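Home | Forums | Automation | Help | Log in
Print this page | E-mail this page

Two-arm gear cell: far arm and small gear placement
Posted by Sneha Mishra, Nov 8, 2019

I maintain the simulated version of our two-arm gear cell in Listgate. The parts sit in a line down the table. After I reloaded the far arm's tool offset, its position at the small gear no longer matches the stored one. Both views are from the near gripper. Where do I start? 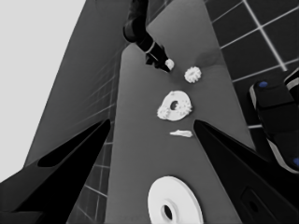
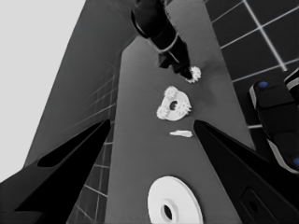 Far arm at the small gear, seen between the near gripper's fingers.

trarneo_cell
Check which frame the offset was saved in. Listgate stores it at the flange, and an old file may have it at the fingertip. Open the tool table, zero the entry, re-enter it by hand, then step the arm down at 2 percent speed. Don't touch the part poses until the tool is right. If you move both you will be at it all day.

Rowbotham
Same problem here in July. Reinstalled, it went away.

dakico50
Reinstalling only resets the tool table, so do what trarneo_cell wrote. Also compare the base pose of each arm with your drawing. Mine had a typo, 234 mm where it should have been 300.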